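Drestinel conclui a primeira fase de recolha de demonstrações para o seu sistema de aprendizagem em tarefas de lavandaria

O conjunto reúne 2460 episódios de manipulação de roupa com um robô de dois braços e será usado no treino do modelo Andine

A Drestinel, empresa dedicada à automação de trabalhos domésticos e de pequena hotelaria, comunica que terminou em dezembro a primeira fase do seu programa de recolha de exemplos. O programa tem como objetivo ensinar ao sistema Andine as operações que uma pessoa faz diante de uma máquina de lavar roupa: abrir e fechar a porta, colocar as peças no tambor, retirá-las e depositá-las num cesto.

Os exemplos foram gravados por operadores que conduzem os dois braços do robô à distância. Cada episódio guarda o movimento das articulações, a abertura das garras e as imagens de várias câmaras, uma delas na cabeça e outras junto aos pulsos. No total foram registados 2460 episódios, realizados por uma equipa de 9 operadores. Destes, 418 contêm uma correção feita a meio da tarefa, por exemplo quando a peça escapa da garra ou fica presa na borda do cesto. A empresa decidiu conservar estes episódios e marcá-los à parte – o modelo precisa de ver também como se recupera de um erro.

«A roupa é um material difícil para uma máquina, porque nunca tem duas vezes a mesma forma», afirma Dale Després, responsável pela recolha de dados na Drestinel. «Uma toalha pode cair aberta, dobrada ou enrolada sobre si mesma, e o operador tem de decidir em cada vez por onde a vai agarrar. É esta decisão que nós queremos registar, e para isso precisamos de muitas repetições com pequenas diferenças.»

Para obter essas diferenças, a posição inicial da roupa e a do cesto são alteradas entre os episódios, e também muda a distância entre o robô e a máquina. Os operadores recebem apenas o estado final pretendido e escolhem livremente o caminho. A Manurung, parceira do projeto para a anotação, divide depois cada gravação em etapas curtas e descreve cada uma com uma frase em linguagem comum. Quase 3 meses de trabalho foram dedicados a esta fase, incluindo a formação dos operadores.

Uma parte do esforço foi dirigida às câmaras dos pulsos. Quando a garra se aproxima do tecido, a imagem pode perder os contornos e mostrar somente manchas claras e escuras. O sistema deve aprender a combinar essa vista com a da cabeça, e por esta razão os episódios não são eliminados por falta de nitidez numa só câmara.

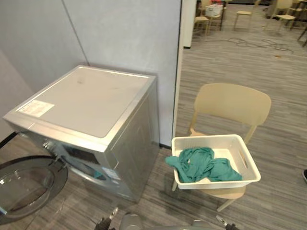
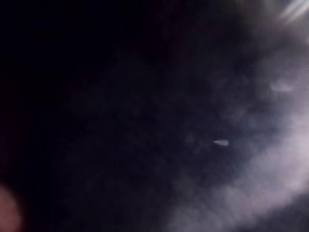
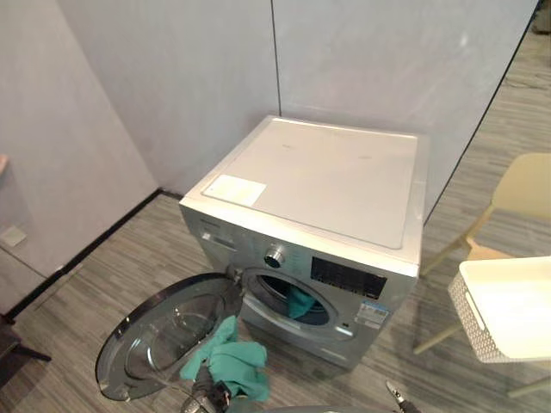
O treino do Andine com este material já começou nas instalações da Drestinel. A avaliação será feita pela Pritilov, que preparou uma série de provas com máquinas e tecidos que o modelo não encontrou durante a recolha. Os resultados serão comunicados aos parceiros antes de se iniciar a segunda fase, na qual estão previstas peças maiores, como lençóis, e também a passagem da roupa para uma máquina de secar.

«Não prometemos datas para um produto», acrescenta Després. «Neste momento interessa-nos saber quantos exemplos são necessários para cada operação e quais deles ensinam mais. Retirar uma peça do tambor, por exemplo, pediu-nos mais treino dos operadores do que tínhamos calculado.»

Os laboratórios e as escolas de engenharia que desejem consultar uma amostra dos episódios anotados podem dirigir o seu pedido ao gabinete de comunicação da empresa, com indicação do uso previsto. A amostra inclui gravações completas de todas as câmaras e as respetivas descrições em português e em inglês.

Sobre a Drestinel
A Drestinel desenvolve sistemas de aprendizagem para robôs de dois braços, com aplicação em lavandarias, alojamentos e habitações. O Andine é o seu modelo de manipulação de tecidos.

Contacto para a imprensa
Drestinel – Gabinete de Comunicação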